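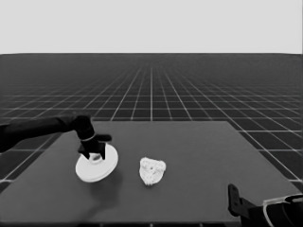
How many robot arms should a small teaching lab budget for if the goal is simple assembly work?
Two arms with one gripper each, provided the tasks are tried in simulation before the purchase order goes out. A single arm costs less, but it needs fixtures to hold the second part, and the fixtures have to be redesigned for every new task.

Edura Assembly Cell: Equipment Plan and Budget
Student project report, 5 December 2020

1. Purpose

The Edura teaching lab plans to add a tabletop assembly cell for second-year courses. Our group was asked to propose an equipment list, a spending order and a floor plan. Work started in June with a survey of the existing bench space. No hardware was purchased during the project. All task trials were run in simulation.

2. Requirements

The cell must handle small parts with a round or toothed outline, placed by hand before each run. It must fit on one bench, run from a standard wall outlet and be reset by a student without tools. Setup time at the start of a lab period is limited to 11 minutes. The course needs the cell for 90 minutes per session.

3. Options considered

Option A is one arm with a set of fixtures. Option B is two arms of the same model, mounted on opposite sides of the bench. Option C is one arm now and a second in the next budget year.

Option C was dropped early. The mounting plate for one arm puts the base in the middle of the bench edge, and moving it later means drilling a new plate and repeating the calibration. The savings in the first year are mostly lost in the second.
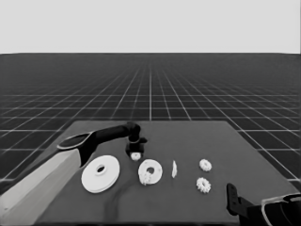
Source: Plonby simulation, Edura project group. Grayscale render.

4. Simulation setup

The Plonby model consists of a flat table, two arms with grippers, and a set of white parts: disks, a ring and small gears. Textures and color were left out to keep render time low on the lab computers. In the view shown in this section, the left gripper has a small gear just above the table, and other parts are set out in a loose row. The large disk lies flat, while a thin one stands on its edge. We kept both orientations in the test plan, as the choice of finger depends on them.

The right gripper sits close to the viewpoint in this camera position and hides part of the near corner. A second camera is therefore listed in the budget. An overhead mount was preferred to a side mount, which would have used bench space.

5. Budget

Costs are given in lab credits, the unit used for internal planning. The total available is 1000 credits.

Arms and controllers, two sets: 640
Grippers, two: 120
Spare finger sets: 37
Cameras and mounts, two: 68
Bench plate and drilling: 55
Emergency stop and wiring: 45
Reserve: 35

The grippers are priced as the Ejigu two-finger type. The Skadel gripper was also reviewed. It has a wider opening but needs an air line, and the nearest outlet is on the far wall of the lab. Running a line would use up the reserve and delay installation. If the large disk has to be picked up by its outer rim, this decision should be reviewed. Picking it up by the raised lip at its center does not need the wider opening.

6. Order of purchase

The bench plate and the emergency stop come first, as both depend on the building workshop. Arms and controllers follow as one order so that the firmware versions match. Grippers are ordered once the flange drawing has been checked against the delivered arm. Cameras can be bought last, and existing lab webcams can be used during commissioning.

7. Open items

The simulation does not model cable drag at the wrist. Contact friction was left at the default value, so grip force figures should not be used for selecting fingers. The weight limit of the bench has not been confirmed in writing. Training hours for lab staff are not included in the budget and need a separate request.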